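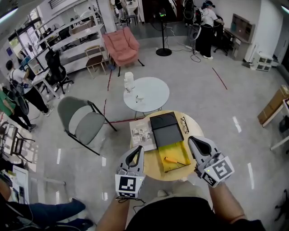
*At the round table with both grippers, the screwdriver in its yellow tray.*

27/01/2025

I went to the open day at Skisside last week. I had signed up back in September, when the first date was announced, and then it got moved, so by the time it came I had half forgotten what I had put my name down for. The confirmation email said "hands-on manipulation session, wear something with sleeves you can push up." That turned out to be good advice.

Skisside has one big room with a gray floor and a mezzanine you get to by a dark staircase. Evdokia Kourkoulas was running the day. She gave a short talk by the stairs, and then she sent us off to the tables. I liked that she kept it short. The last demonstration I went to, at Cumitz, had slides for most of the morning and we got to watch one arm move a cup.

The idea at Skisside is that you don't drive a robot at all. You hold a gripper in each hand and do ordinary jobs with them, and what you do gets recorded so a robot arm with the same kind of gripper can learn from it later. The grippers have square printed markers on them for tracking, and cables, so you have to pay attention to where you step and how you turn. There is red tape on the floor. I stayed on my side of it.

Jolien Baert showed me how to hold them. She told me to keep my elbows loose and to stop trying to be fast. "If you would not do it that way with your own hand, don't do it that way here," she said. She also told me to keep the markers clear of my own arms, and I forgot this twice in the first ten minutes.

My job was to pick up a screwdriver with an orange handle and put it back in the yellow tray of its box. It's a small job. You would do it at home without looking. With the grippers it took me several tries before I could do it the same way two times running.

The handle is the easy part. It's thick enough that the finger pads close on it and you can feel it stop. The trouble is the shaft. If you grab the handle too far back, the metal end swings down and you come into the tray at an angle, and then it rests on the rim and you have to decide whether to let go or start over. Jolien said to let go and fix it, and to leave the mistake in the recording. I asked why they would want my mistakes. She said a robot that has only seen perfect tries does not know what to do after a bad one. I had not thought of that and I have been thinking about it since.

The other thing I did not expect was how much I used my left hand. I'm right-handed and I figured the left gripper would just hang there. But the tray slides a little when you push down on it, and you want something holding it. After a while I stopped noticing that I was doing it.
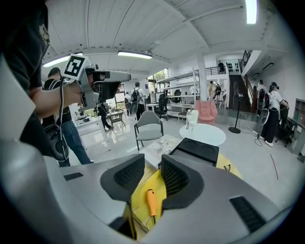
*Low over the tray, with the pads open on each side of the screwdriver.*

It gets busy in there. People were working all over the room, a few with headsets on and a few with black rigs on their backs like backpacks. I did not try a headset. There was a line for them and I wanted more time at the table. A man who had come over from Garusano told me he found the headset tiring after one round, but he also said he had skipped lunch.

I asked Evdokia how many recordings they need for one job. She said they are aiming for 800 of the screwdriver one before they train anything on it. I did 22. She seemed pleased with that, and I was pleased too, although my forearms were sore by the end. The grippers are not heavy when you pick them up. They are heavier later.

Some notes for anyone thinking of going to the next one:

- Push your sleeves up before you start. Once you have a gripper in each hand you can't do it.
- Wear flat shoes. There are cables on the floor.
- Take your turn at the tables first and look around after. The tables fill up.
- If you wear glasses, ask about the headset before you stand in line for it.
- Parking is on the Zacharopoulos side of the building. The sign at the front sends you the wrong way.

What I would have liked to see is a robot doing the job at the end of the day, even badly. Evdokia said that part is not ready to show to visitors, and that they plan to have an arm running at the next open day. I asked if it would be using my recordings and she said it might, if they pass the check. They throw out the ones where the tracking drops, so the ones where I covered the markers with my arm are probably gone already.

I have worked around machines most of my life, mostly packing lines, and what I'm used to is somebody writing down every move in advance. You tell the machine where to go and it goes there, and if the part is a half inch off it goes there anyway. Doing it this way is a different kind of work. It felt closer to training a new hire on the line, where you stand next to them and do it over and over until they pick it up - except the new hire is not in the room yet.

Jolien has put me on the list for the next date. I'll post it when I have it. I asked for the same table, and she said the next job will probably be folding, so I'm practicing on dish towels with kitchen tongs. So far the towels are winning.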